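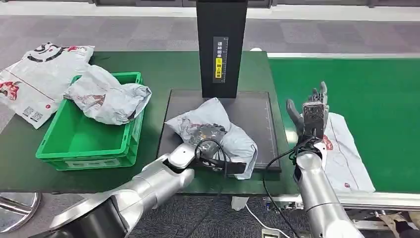 Two arms, several mailer bags and a coil of black cable on the green work table.

I think more people should build a robot that does something dull. Ours sorts parcels, or tries to, and it's the most fun I've had in a shared workshop in years!

We call the build Zollido. It has a gripper on the left arm and a fingered hand on the right, with a conveyor running down one side of the table. The job sounds like nothing: pick up a soft plastic bag, put it on the black platform, send it along the belt. Then you try it, and you find out how much your own hands know. A mailer bag has no proper shape. It crumples and slides over the rim of a crate, and if it's open a loop of cable will flop out and catch on whatever is nearest.

I've heard the argument that home builders should stick to kits, and I can see the appeal (my first was an Ondura arm, and I loved it). But a kit is finished when the last screw goes in. Ours keeps handing us new problems. By May we had logged 204 attempts at a clean pick and 46 of them worked, which sounds terrible until you've watched number 46 happen. I cheered loud enough to stop the table saw next door.

The mismatched hands are my favourite part, and the part I get the most grief over. Two grippers would be cheaper and easier to program. Sure. But a gripper pinches and a hand can cradle, and I'd like to learn what each is good for by trying it on the same floppy bag — even if that means twice the wiring and a good deal of swearing over connectors.

So pick a boring chore and give it a corner of the bench. We're aiming for 1000 attempts before we change the fingertips, and I've already got my eye on some softer rubber.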